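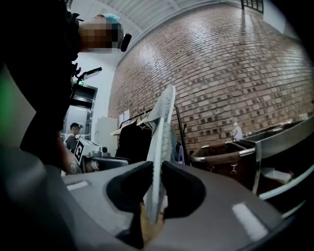 Attachment 1: sandal sole upright between the finger pads, brick wall behind.

Ticket: Hand-held gripper demos, sole episodes rejected at upload
Site: Plarkstead
Opened by: Defne Toprak
Assigned to: Máté Deák
Status: Closed
Priority: 4

Defne Toprak, 10:12
Episodes of the sole task fail the check at upload. Error is "pose track lost" each time. Shirts and bags recorded with the same gripper pass. Restarted the recorder, no change. Frame from a failed episode attached.

Máté Deák, 10:40
Please send the log for one failed episode and the firmware version. Was the gripper calibrated this morning?

Defne Toprak, 10:55
Log uploaded. Calibration done at start of shift, residual within limits. Firmware is the May build.

Máté Deák, 11:31
Log shows tracking dropping at frame 230 and not coming back. The sole is held upright and stands high in the view, so it covers part of the background the tracker needs. Feature count falls below the minimum when the operator brings the gripper in close. There is also a hand at the base of the sandal in your frame. That will not trip this check, but the policy should not learn from a grasp with a hand in it. Let go before closing the demo.

Try the following:
1. Grip the sole lower, toe end down.
2. Hold still for 5 seconds at the start, facing the brick wall.
3. Slow down the approach.

Defne Toprak, 13:20
Recorded 10 with steps 1 to 3. Four rejected, same error, all later in the episode.

Aslı Duman, 13:48
Minimum feature count on the Plarkstead profile is still the value copied from Dustby. Lowered it to match Abreu. Reload the profile before recording.

Defne Toprak, 14:35
Profile reloaded. New set of 10, all accepted. Hands clear of the sole in each.

Máté Deák, 14:50
Replay checked on two of them, gripper width and pose line up. Earlier rejects stay out of the training set. Closing. Profile mismatch moved to a separate ticket for Sibel Yüksel.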